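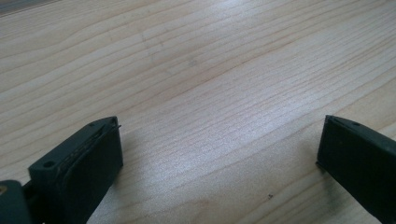

The grease filter over your stove, and what I did to mine

October 28, 2022

I got a lot of mail after the last issue, mostly from people who want to know why their kitchen cabinets feel sticky no matter how often they wipe them. I had the same trouble in our old apartment in Stendmont, and I blamed the cabinets, then the cleaner, then the cat. The trouble was right above the stove. When did you last take down the metal filter in your range hood and look at the other side of it? Mine had gone four years. Four! I had run a damp cloth along the bottom edge whenever company was coming and thought of it as clean.

So, a whole issue on range hoods. I'll try to keep it short, though I got pretty carried away with this one and took notes in the back of a cookbook.

First thing is figuring out what kind of filter you have. Most hoods have a mesh filter, which looks like layers of thin aluminum screen in a metal border, or a baffle filter, which is heavier and has long slanted channels running across it. Both of those can be washed over and over. If your hood blows the air back into the kitchen and doesn't send it outside, there's probably a charcoal filter in there too, and that one is different. Charcoal filters mostly can't be washed (a few brands sell washable ones, so look at the manual) and once they get wet they're pretty much done. I learned that the expensive way. The replacement for my Hulletti hood had to be ordered, and for nearly two weeks we fried everything with the window open.

Before you start, turn off the fan and the light, and make sure the burners are off and cool. Put an old towel over the cooktop. There's usually a latch or a little ring on each filter – push or pull it toward the back, hold the filter with your other hand, and tip it down. Go slowly, as grease likes to collect along the low side and it will run down your sleeve. If the filter won't budge, it's most likely glued in by its own grease. Hold a rag wrung out in very hot soapy water against the edge for a few minutes and try again. I wouldn't pry at it with a butter knife. I did, and there's a dent to show for it.

Now the soak. You want the hottest water your tap will give you and a sink or tub big enough for the filter to lie flat. A roasting pan works if your sink is small, or one of those under-bed storage bins set in the bathtub, which is what I use. Add a good long squirt of dish soap, the kind that brags about cutting grease, and a quarter cup of baking soda. Swish it around, lay the filter in, and push it under so the air bubbles come out of the mesh. Leave it for fifteen or twenty minutes. The water will go a color I won't describe in case you're reading over lunch.

After that, scrub with a soft brush. An old dish brush is great, and a toothbrush gets into the corners. Please don't use steel wool on mesh. It snags and leaves bits behind, and then you've got little wires hanging over your soup. Go along the channels on a baffle filter and in small circles on a mesh one, both sides, and rinse with hot water. If it's still tacky, dump the water and do the soak a second time with fresh soap. My four-year filter took three rounds and one long sulk in between.

A word about baking soda and aluminum, as a couple of you are going to write to me about it. Leave aluminum in a strong, hot baking soda bath for too long and it can turn dull gray. It doesn't hurt how the filter works but it's not pretty. If your filter shows from below and you care how it looks, use plain dish soap and skip the soda. Same goes for the dishwasher. Plenty of manuals say you can put the filters in, and it does get them clean, but dishwasher detergent is rough on aluminum and mine came out blotchy. Stainless baffle filters don't seem to mind at all. Run them alone, though, or your glasses will come out wearing the grease.

I did buy a spray degreaser called Drilitgate, which a neighbor swore by. It worked fine on the stainless part of the hood and it smelled like a swimming pool full of oranges. For the filters I couldn't tell any difference from dish soap. If you use any spray degreaser, open a window, wear gloves, and read the label to see whether it's okay on aluminum. Never mix it with bleach or with another cleaner, and don't use oven cleaner on the filters. That stuff can eat right into them.
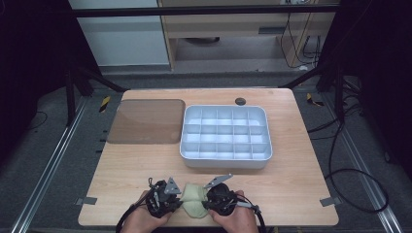 How often should a range hood filter be washed?

Once a month is about right if you cook most nights, and every two or three months if you mostly boil, bake or reheat. People who fry a lot should check every couple of weeks.

I keep a note on the calendar for the first of the month and do the filters then, while the coffee is brewing. (It's Rugemalira these days, the dark bag, and yes I'll write about descaling the coffee maker soon, I know I promised.) When you keep up with it, the whole job is one quick soak and a rinse. It's only horrible if you let it go.

While the filters are soaking you may as well do the hood itself. Wipe the inside with a cloth wrung out in hot soapy water, and keep the cloth damp and not dripping so nothing runs into the fan or the light socket. I flip the breaker for this part and work by a flashlight. Don't forget the lip along the bottom edge, front and back. Then wipe it all again with plain water, and dry it. Stainless steel gets wiped along the grain. If you have those streaks that never seem to leave, a tiny bit of mineral oil on a dry cloth will even them out, but I mean tiny, or you'll be right back where you started with dust sticking to it.

The top of the hood, up where you can't see, is its own little world. Grease and dust make a sort of brown felt up there. Lay paper towels soaked in warm soapy water over the whole thing, let them sit for 6 minutes or so, and most of it comes off with the towels. I've started laying a sheet of wax paper up there, well clear of the vent and well away from any heat, and swapping it out when it looks gross. If your hood runs hot on top or sits close to the burners, skip the wax paper.

Then there are the cabinets, which is where we came in. Once the filters were clean I washed the doors with warm water and dish soap, a small patch at a time, and dried each patch as I went. Start at the bottom and work up, so the drips don't leave tracks in the grime. On painted or wood doors go easy with the water and try a spot inside the door first. They stayed clean for weeks afterward, and I hadn't had that in years.

Make sure the filters are completely dry before you put them back. I stand mine up on a dish towel overnight. When they go in, give each one a gentle tug to be sure the latch has caught. One of mine hadn't, and it landed in a pan of scrambled eggs.

If the fan still sounds tired or a sheet of paper won't stay up against a clean filter with the fan on high, the clog may be farther along, in the duct or at the flap on the outside wall. You can check the flap yourself from outdoors while the fan is running, and it should swing open. Ours was stuck half shut with lint and an old wasp nest. The duct I leave to somebody with the right brushes.

A few bits of housekeeping. Issue 204 had the stovetop grate instructions, and if you missed it, reply to this and I'll send it over. The newsletter passed 300 readers in October, which made me very happy and a little nervous about my spelling. Next time it's the coffee maker, and after that the rubber seal on the fridge door, so if yours has gone black in the folds and you've found something that works on it, please write and tell me before I ruin mine.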